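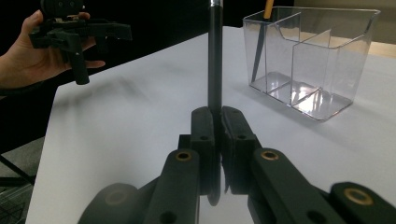
Dramness Public Library – Systems Desk

Ticket: Hold notices not going out from Darnar
Status: Resolved (leaving it open a few days in case)
Opened: 28th February
Category: Email / patron notices

Original report, pasted from the front counter: "Two people today asked why they never got told their books were in. Both have the right email on file. Can you look?"

Update 1
Okay, I've had a look and it's more than two people, sorry! The notice queue in Darnar has 192 messages sitting in it with a status of Pending, and Pending is supposed to last as long as it takes me to type the word. Overdue notices look fine, I checked the log and they've gone out every morning like normal. It's only the "your hold is ready" ones.

First thought was the sending limit. We're allowed up to 500 messages an hour through Teltier, and we did do that big summer reading club mailout, so I figured we'd bumped our heads on it. Logged into the Teltier dashboard and nope, we're nowhere near. No warnings, no suspended sender, nothing in red. Lovely green ticks everywhere, very unhelpful.

Update 2
Restarted the notice service. I know, I know, but it's fixed things before. Queue went down by exactly nothing.

Then I released a batch of 25 by hand to see what they'd do. They all left the queue, I got quite excited, and then five minutes later they were all back in it. So Darnar is trying, and something is handing them back. The error column just says "Rejected: format" (thanks for that).

I've asked the counter to phone people whose holds are close to expiring, and I've pushed the pickup date out on everything in the queue so no one loses their spot. If a patron turns up cranky about it, please waive whatever needs waiving and put the ticket in the note field.

Update 3
Right, some progress. I sorted the queue by pickup branch, which I should've done at the start, and every single stuck notice is for pickup at the Athumani branch. Main and the mobile van are sending hold notices just fine. We hadn't noticed because Athumani gets most of the holds these days, so it looked like the whole lot was broken.

So what's different about Athumani? Same template, same sender address, same logo in the header. I compared the three branch records side by side and couldn't see a thing. Had a cup of tea. Compared them again. Still couldn't see a thing.
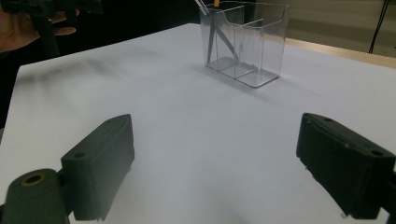 What I did remember over the tea is that Athumani changed its opening hours in January, when the late night got moved, and the branch record was edited then. The hours get pulled into the footer of the hold notice but they're not in the overdue notice at all, and that lines up nicely with what we're seeing. The old hours were still cached until the server was rebooted this week, so the new ones have only just started showing up in emails.

Update 4
Found it!! Exported the branch record to a text file and opened it with the hidden characters showing. The display name for Athumani has a line break stuck on the end of it, looks like it came along for the ride when the new details were pasted in from a Word document. Darnar uses the display name in the From line of the hold notice, and a From line with a line break in the middle is exactly the sort of thing a mail service ought to refuse. So the hours themselves were innocent, it was just the same edit.

Deleted the name, typed it back in with my own two hands, saved, cleared the cache. Released another small batch and they went and they stayed gone. Then I let the rest through.

Update 5
Queue is empty. Seven bounced, but they're ordinary bounces (full mailboxes, a couple of typos in the address) and I've sent the list to the counter so they can be fixed next time those patrons are in.

Still to do:
- Ask Darnar support if they can strip line breaks out of the display name field. I can't be the only one this has happened to.
- Set up an alert for when anything's been Pending longer than an hour.
- Add a line to the branch record instructions: paste into Notepad first, then copy from there.
- Put the pickup dates back to the normal length for new holds. (Done, but please yell if you see one that looks too generous.)

If anyone at Athumani still has a patron saying they've heard nothing, get them to check their junk folder first, then add a comment here with the barcode and I'll chase it up.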